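Cliso Hand: Glassware Gallery

Mar 20, 2020

Cliso is the multi-fingered hand Ganell sells for bench work in small labs. It mounts to a standard wrist flange and ships with its own controller, power adapter and a license for the Kollia grasp editor. The gallery covers the glassware package, part number 3211, offered as an add-on since January.

Glassware is taught one vessel at a time. The operator sets the hand beside the beaker, closes the fingers in the editor until the contact reading settles, and saves the pose. A saved grasp can be reused on any vessel of the same diameter.
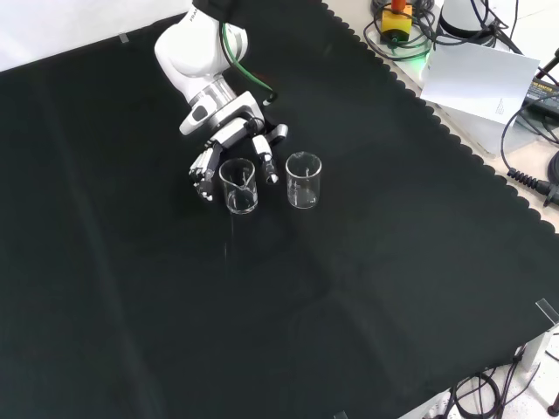

Grip force is capped at the controller. The package comes with three presets for thin-walled glass, and the cap can be lowered per grasp but not raised above the preset. Fingertip pads are a wear part. Replacement sets are sold under part number 179.

Transparent vessels are hard for most depth cameras, so the package works from taught positions and does not require vision. Sites that already run Carrier for tray tracking can pass positions to Kollia over the network. Setup notes are in the manual, section 6.

Hand mass with adapter plate: 670 g
Maximum vessel diameter: 110 mm
Warranty: one year, pads excluded

Text and page: Manon Gosselin, Ganell applications desk. Quotes are handled through the order form.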